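Buying the second arm: how one small workshop planned its equipment budget
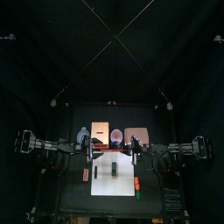 The two-arm cell at Prindell, with a green block standing on the white sheet.

Prindell is a contract testing firm with 29 staff. It takes in household goods and packaging from manufacturers and works out whether they can be picked, turned and placed by machine. Its equipment manager has been in the job for seven years and has bought nearly everything on the automation side. We talked in September, while next year's spending plan was still a draft with comments down the margin.

The first thing she wanted to discuss was the bench. "People come to me with a quote for an arm," she said. "Then I ask what it is going to stand on, and what goes round it, and there is a silence. The arm is the easy bit. You can get three prices for an arm in an afternoon."

The present cell, known in the building as Mesto, has two arms facing each other across a black table, with black fabric round the walls. The plan had been for one. She was talked into the second by the technicians, who kept meeting jobs where something had to be held still while something else was done to it.

"I said no twice," she said. "Then I sat in for a morning and watched a man holding a tub steady with one finger so the arm could get at it. I went back upstairs and moved the money."

The money came out of a conveyor that has still not been bought. She does not regret it, though she says the second arm cost more than its invoice. It needed its own mount, its own base unit, more cable and another set of spare fingers. The risk assessment had to be done again from the start.

Her rule now is to write the small items down first. The spreadsheet has a page for fabric, clamps, brackets, cable ties, fingers and test objects, and that page gets filled in before anyone is allowed to put in a price for a machine. The fabric and its fittings for Mesto came to £869. "It had been down as 'sundries, £100'. I did that, so I can't blame anyone. I was thinking of a roll of cloth. I wasn't thinking of the fixings, or of cutting it twice."

Test objects are another line she used to leave out. The cell works with ordinary things: bottles, bowls, blocks, boxes, pens. They are cheap, but they get dropped and squeezed, and a replacement has to match the one before it or the results cannot be compared. She now buys a stock of each at the start of a job and charges it to that job.

On suppliers she was careful. Prindell had offers from two firms, Liapis and Lumberg, and they were close on price. Lumberg's was a little lower. She chose Liapis on the strength of its spares list, which gave a delivery time against every part. "I rang both and asked how long for a gripper finger. One of them told me. The other said someone would get back to me, and someone did – nine days later, very politely."

I asked about leasing. She has looked at it each year and may yet do it for the next cell, where the work is less certain. For Mesto the sums favoured buying, as the arms were going to be in use most days and the firm had the cash. She would not lease anything she expected to modify. "We drill holes in things," she said.

Service is budgeted separately from purchase, and she keeps a sum back that is not assigned to anything. Finance asks about it every year. Last year it went on a replacement base unit and two days of an electrician.

What would she tell a firm of the same size buying for the first time? She thought about it for a while. "Measure the door," she said. "Then borrow a table and tape out where everything will go, with the arms at full stretch. Do that before you ask for a quote. We had to send a bench back."

The draft plan goes to the directors next month. It has a third arm in it, for a separate cell, and the conveyor is back on the list, two lines from the bottom.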